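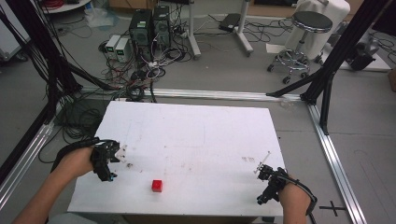
Molis Folding Table, white top

We've carried the Molis for 20 years now and it's still the table we reach for first, at home and in the shop! It goes up in the yard for birthday cake, comes back in for jigsaw puzzles, and ends up in the garage with seed trays all over it by January. Sofia Cunha redrew the leg lock last winter, and it now clicks shut with one thumb (try it with a bag of groceries on your arm, it works).

The top is sealed on both faces and along the edges. Coffee, poster paint and candle wax all lift off with warm water and a drop of dish soap. Scuffs from metal pan bottoms take a little longer, so use the gray side of the Pendberg sponge and go easy. Please don't use bleach, it dulls the finish.

Details
Holds 82 pounds, spread evenly
Folds flat, with a carry handle on the long side
Rubber feet, replaceable, sold in sets of four
Five-year warranty on the hinges and leg locks

Goes well with
Luik stacking stools, which tuck right under it
Dinulent felt pads for hardwood floors

Eglė Pētersons in our repair room keeps spare parts for every Molis we've ever sold, even the old ones with the green hinges. Send her the number stamped under the top and she'll match it.

Pickup is from the side door, weekdays until 5. The new leg locks also fit older tables and are sold separately as a pair, screws included.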